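4.2 Evaluation of the Stastari bimanual kit

The Stastari kit is sold by Drastum as a pair of arms with anthropomorphic hands, a controller and a teleoperation license. We evaluated the version shipped in April, with the vendor's default grip settings and no retraining of the low-level controller. The benchmark task was object disposal: pick up an item from the table and release it into a small bin. Of 419 trials started, 397 were kept for analysis. The others were dropped after communication faults between the controller and the host — a fault type the manual lists but does not explain.

Figure 3 gives the workspace for the apple condition. The bin was taped to the tabletop in all conditions, so the results do not cover a container that can slide or tip.

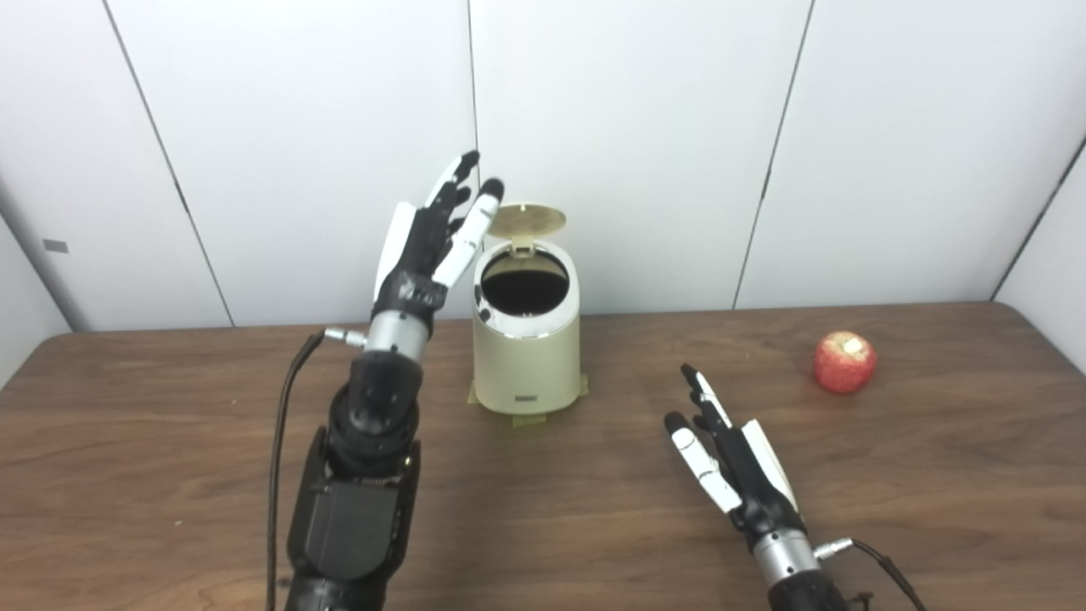
Figure 3. Apple condition: both hands over the table, bin with lid open, apple to the right.

Jolanta Szewczyk objected, on reading a draft of this section, that a fixed container flatters any two-handed product, and that a buyer would want the cost of holding the bin with one hand counted against the kit. We accept the point for household use. For bench use, where fixtures are common, we consider the present setup adequate.

Setup took 11 hours over 2 days, most of it spent on hand calibration. The calibration routine must be repeated whenever a hand is removed from its wrist, and the software gives no warning if this step is skipped. Drastum offers on-site calibration as a separate service — we did not use it. The Ganholm kit, reviewed in Section 4.3, stores its calibration in the hand itself and was tested under the same protocol.

Contact: Elli Honkanen, Zalewska Laboratory | Back to top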